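小户型餐桌选配与日常维护要点

本期居家栏目谈小尺寸白色餐桌的使用。Kenier 社区 7 月收到的住户来信中,与餐桌有关的问题集中在三处:台面反光与划痕,桌布滑移,以及桌边走线。

台面。高光白色台面的优点是易擦拭,缺点是细划痕在侧光下十分明显。餐盘底圈未上釉的部分硬度较高,拖动时最容易留痕,取放时应垂直提起。清洁用微湿软布,单向擦拭,再以干布收水。不要使用含磨料的膏剂,也不要用三聚氰胺海绵反复擦同一位置,后者会使光泽局部变哑,且不可恢复。酱油、咖喱、姜黄类污渍应在当餐内处理。

桌布。只铺半张桌面的做法在小户型里较常见,一侧用餐,一侧放杂物。半铺时布边容易被手肘带动,布下可垫一层薄硅胶网,网的尺寸四边各比布小 2 厘米。浅色印花棉布建议 40 度以下水洗,反面晾晒。布垂过桌沿的长度以不碰到坐者膝部为宜,家中有幼儿的,垂边应再收短。

带抬高台面的桌型。Vallness 门店目前陈列的一款小桌,后部设有抬高的矩形面板,可放调料和水杯,前部留作用餐区。这种结构的限制在于前区进深。选购前请用自家最大的圆盘实测,盘沿距桌边应留出 5 厘米以上,否则起身时容易碰翻。该款标价 595 元,另有加宽款 1401 元,两款均不含安装。

餐盘与食物。早餐类软质食物,如蛋卷、厚蛋烧、切块蛋糕,宜用平底浅盘,盘心直径大于食物长边即可。餐具横搁在盘沿时,柄端不要伸出桌外。蛋类出锅后静置一分钟再切,断面较整齐,渗到盘底的水分也少。

纸巾。卷筒纸放在带底座的立架上,取用时单手可完成。立架底盘重量不足时会随纸卷转动,可在底面贴防滑垫。位置以伸手可及、离灶具和水槽各有一段距离为准。

走线。餐桌兼作办公桌的住户,插线板多直接放在地板上。应注意以下几点:插线板不要放在椅轮的滚动路径内;线缆沿墙或沿桌腿固定,余长收成松圈,不要扎紧;拖地前先断电并将插线板移开。深色木纹地板上黑色线缆不易看清,夜间容易绊脚,可在过道段加装浅色线槽。Dostora 五金店有 17 毫米宽的自粘线槽,按米裁切。

地面。带轮办公椅长期停在同一处,会在地板上压出浅坑,建议每月换一次位置,或更换软质轮。条纹类地垫的沟槽容易存屑,吸尘时吸头应顺沟槽方向走,再横向走一遍。

上期刊出的 Tan 牌桌布夹订购编号有误,正确编号为 2967,已按旧编号下单的住户可到社区服务台更改。 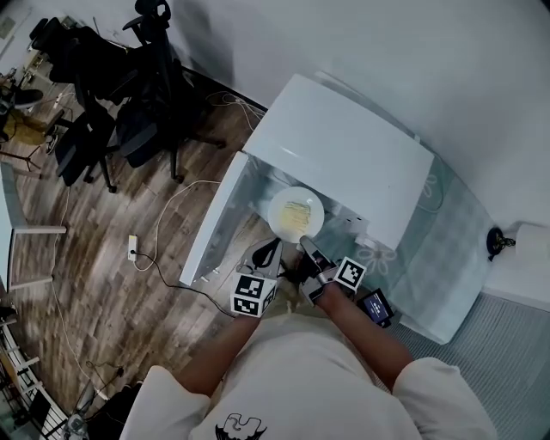
桌布夹的夹口开度需与桌板厚度对应,订购前请先量桌沿。桌沿带圆角的,以平直段厚度为准;夹口内侧应有软垫,没有的可自行贴一层毛毡。下期栏目的内容是餐椅脚垫的种类与更换方法,来信请投服务台旁的信箱,并注明地板材质。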